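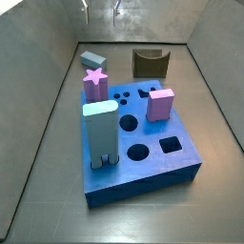

Putting pegs in holes is not housework, Osaze Fashola objected when he read our draft, and no one should buy a machine on the strength of it. We agree with the second half. The first is less clear to us. Loading a cutlery tray or setting a part in a jig asks for much the same thing: pick up an odd shape, turn it the right way, and let go once it is seated.

5.2 Shape sorting as a stand-in for chores

The Velau logs cover 3637 attempts, and we hand-checked 378 of them. Of those, 23 had been scored as successes although the block was only resting on the board. That is a small share - but a dishwasher rack filled on the same terms would still need a person standing by.

Figure 4. Shape-sorting board near the back of the bin, with two purple pieces upright in it.
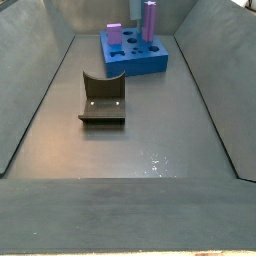
Give it a cleaner bin and better lighting and the errors will go away, one reviewer wrote of this setup. We doubt it. A kitchen counter offers neither, and a method that depends on plain gray walls has been spared most of the problem. The Votomix scoring rule makes matters worse, as it gives full credit for any piece left standing. Until seating depth is measured, we would treat claims of shop-floor readiness with caution.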